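Minutes, monthly meeting, 1 February 2018

Chair: Þórarinn Bundgaard. Apologies were received from two members and the May minutes of last year, which had somehow never been approved, were finally approved.

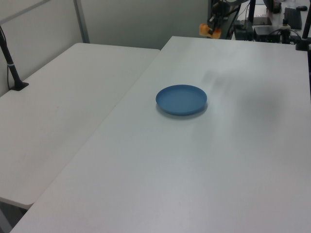 Ellau Phone & Tablet Users Club, Device Sync Group

1. Elleo sync tool, version 8

Þórarinn opened with the big news: the new Elleo is out and it's a real step up! Contacts and calendars now come across from a phone in one go, and the old trick of exporting everything to a spreadsheet first can be retired (cheers from the back row). He moved 410 contacts from his old handset to his new one during the meeting, and we all watched the progress bar like it was a ball game. Six of them came over without a phone number. We looked them up and all six had been saved on the SIM card and never copied to the phone, so the fix is to copy SIM contacts to the phone before starting.

Members still on version 6 should uninstall it before putting the new one on. Installing over the top leaves the old driver in place and the phone shows up twice in the device list.

Action: Þórarinn to write up the steps for the club page, with the SIM card warning at the top.

2. Backups

Long and very lively discussion. Fallex was the favorite for full backups, mainly for the way it lets you open a backup and pull out one photo or one text thread without restoring the whole phone. Several members hadn't known it could do that and were delighted. The search box inside a backup is a bit slow on older laptops, but it does get there.

A full backup of a tablet with a lot of video on it took 67 minutes over the cable. The same tablet over wifi was given up on. The group's advice is to use the cable for the first backup and wifi for the small ones after that.
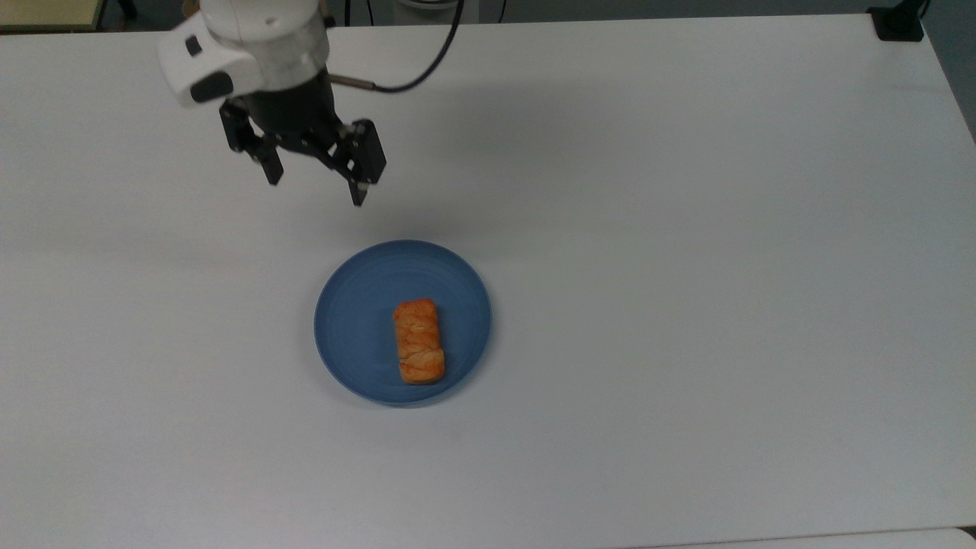
There was a question about where to keep the backup files. Most people favor an outside drive, with a second copy somewhere else in the house or with family. The default folder in Fallex is on the C: drive and fills up fast, so change it in Settings before the first run. Password-protected backups can't be opened if the password is lost, and the makers can't help with that either. Please write it down!

3. Mạc file manager

First look at this one, and what a nice surprise. It opens phone storage in two panes side by side, and you can drag folders straight across. Accented letters in file names come through perfectly, which will please everyone who has ever ended up with a folder full of question marks. No Linux version yet. Agreed to try it for a month and compare notes.

Action: all members to test Mạc with at least one phone and bring back a list of models that connect.

4. Any other business

The request for a beginners' evening was warmly supported. Suggested topics were finding the right USB mode, turning on file transfer, and what to do when the computer only charges the phone and won't see it. Date to be settled by email.

Spare micro-USB cables wanted, data cables only please, as the charge-only ones keep causing confusion.

Next meeting: same time next month. Bring a phone you've given up on and we'll have a go at it.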